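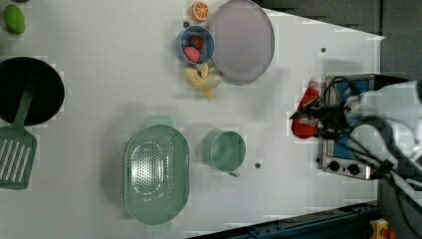 Search this community Enter keywords Go

Can a town council call a special election on a bond measure that voters already rejected?

Posted by Harnholm Resident

I am writing on behalf of a group of property owners in Harnholm. In the spring, voters in our town rejected a bond measure that would have paid for a new public safety building. The measure failed by 42 votes. The council has now placed an item on its September agenda that would call a special election on what appears to be the same measure, with the same dollar amount and a slightly different title.

Our group wishes to understand three matters before the meeting. The first is whether a council may return a failed measure to the ballot within the same calendar year. The second is whether residents have any formal means of objecting before the election is called. The third concerns the cost of the election itself, which the agenda packet does not state. The town clerk's office has informed us that comments must be received by 5 p.m. on the day before the meeting, but it declined to answer the legal points and referred us to the town attorney, who represents the council and does not advise residents.

We would be grateful for replies from persons who have been through a similar process. We take no common position on the building. Several of our members voted for it.

Posted by Chou County Civic Desk

The answer to your first point depends on state law and, if your town has one, on its charter. Some states set a waiting period before a failed bond measure may be submitted again. Others have no such rule, or apply it only where the amount and the purpose are the same. A changed title does not usually make a measure new for this purpose, but a changed amount or a changed list of projects may do so. You should obtain the full text of both measures and compare them line by line. The ballot title alone is not a sound basis for comparison.

In this county the waiting period for towns is 6 months, counted from the date the results are certified and not from election day. That rule is local to us and should not be assumed to apply in Harnholm. Your county elections office can tell you which section of the code governs bond elections, even where it cannot interpret that section for you. Ask for the citation in writing.

On your second point, residents generally have the following means available before a council votes to call an election:

Written comment, submitted by the clerk's deadline and addressed to the full council. Ask that it be entered in the record.

Spoken comment at the meeting. Many councils allow 2 minutes for each speaker. Check whether speakers must sign up in advance.

A request that the item be taken off the consent calendar, if it has been placed there. Items on the consent calendar are passed together without discussion – this is easily missed when reading an agenda.

A petition. In most places a petition at this stage is advisory and does not bind the council, although it does become part of the record.

As to cost, the clerk should have an estimate from the county for a stand-alone election. If no estimate has been prepared, a public records request for any messages between the town and the county on the subject would be appropriate. A special election held alone commonly costs a town more than sharing a ballot with a scheduled election, and council members should be prepared to explain the choice of date.

This reply is general information and is not legal advice.

Posted by Grurari Taxpayer

They can and they will. Ours put the same library bond up again until it passed. Turnout was lower each time. Vote and bring your neighbors.

Posted by Janik Neighborhood Association

Our association dealt with a repeat measure concerning a road levy, and we offer two additions to the reply from the Civic Desk.

First, please read your charter for a referendum provision. In Janik, a resolution calling a special election can be suspended if 200 registered voters sign a protest petition within the stated period. We were not aware of this until the period had nearly ended. Signatures were refused where the printed name or street address was missing, and we recommend collecting well beyond the required number.

Second, your group should decide early whether it is objecting to the building or to the process. Our own letters mixed the two, and the council replied only to the parts about the road. A second letter limited to the timing and expense of the election received a full written response, and the vote was moved to the regular November ballot.

If your group intends to raise or spend money for or against the measure, it may be required to register as a political committee. The forms are available from the county elections office.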